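Weighing vs. measuring water for bread dough

gradari_mill
My Otcombe loaf formula calls for 912 g flour and 854 g water. That is 93 percent hydration and the dough will not hold a shape. Is the water figure a misprint?

clulum
Probably not. High-extraction flour absorbs a lot. Hold back 30 g of water and add it after the first rest.
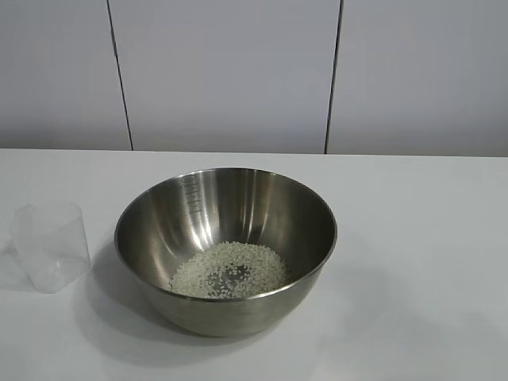 Also check how you measure. Volume marks are too coarse at this hydration – use a scale for everything, salt included.

jenkins17
Disagree on the scale being the issue. An error of 30 g moves hydration by three points. The dough would be slack either way. I'd look at protein content first.

clulum
Three points is the difference between shaping and pouring.

jenkins17
Not at 93. It needs a pan at 90 too.

gradari_mill
Flour is 11 percent protein per the bag. Water was weighed. Rest was 17 minutes.

jenkins17
Too short for that flour. Go to an hour, then fold every 30 minutes. Use a pan regardless.

clulum
Agree on the longer rest. I'd still hold back the water.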